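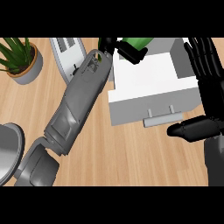 Tetska Oiled Floorboards

Product information, revised Wednesday, November 4, 2020

Tetska boards are supplied by Skidel for use in halls, corridors and reading rooms. They are finished with a clear matt oil and should be kept in the room of installation, unopened, for 4 days before laying. Leave a gap of 10 mm at all walls.

Board thickness: 16 mm
Pack weight: 70 kg

Boards must not be washed with soda or bleach. Worn areas may be re-oiled locally with Marras maintenance oil.

Trade enquiries should be addressed to Tamás Bozsik, Flooring Department.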